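# Working out the gripper budget for the second half of the year

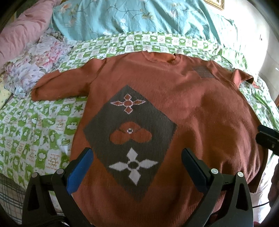 I spent most of Monday on the spreadsheet and I'm still not happy with it. The plan is due in July, and Solange Deschamps wants one page with one total at the bottom. So these are my notes on how I got there.

The work is clothes handling in people's bedrooms. One person, two hand-held grippers, a sweater or a shirt on a bed, folded and unfolded all day. The garments cost us next to nothing. The money goes to the grippers and to the things that wear out on them.

**Pads.** I budgeted too low last year. Knitwear is hard on them, and ribbed hems are the worst. We keep two blues at the moment, a bright one and a navy one, and Shirin Kordestani tells me she can't feel a difference on wool. I'm putting in 90 pads and buying them in one order, which gets us the lower price from Sellmont.

**Cables.** Thin ones, and they snag on bedding. We replaced 11 since the winter. I've put down 15 for the rest of the year and would sooner have a few left in the drawer.

**Pins.** Cheap. I almost left them off, but a loose pivot stopped Homa Pakzad for an entire afternoon, so each kit now gets a small bag of spares.

**Whole grippers.** This is where I keep changing my mind. Umier quoted us for a sealed unit that can't be opened in the field. Abbasi's is the linked-arm type we already know, and it costs more up front. With the Umier one, any fault means mailing it back to Zastolville and waiting. I called their service desk and couldn't get a turnaround time in writing. I've gone with Abbasi for the main order and one Umier pair on trial, to be paid for out of the repairs line.

**Shipping.** $151 for the two kits going out to Nasrin Salehi, insured. That was more than I expected. If we can combine it with the pads it should come down, but Sellmont ships on its own schedule and I don't want her waiting.

I left out lighting. Two people asked for window shades, since a bright wall next to the bed makes dark knits hard to work with later on. I'd like to try moving the sessions to the morning before we spend anything.

Still open: whether the spare pair stays with Shirin or comes back here, and who signs for the trial unit. I'll ask Solange about both when I send her the page.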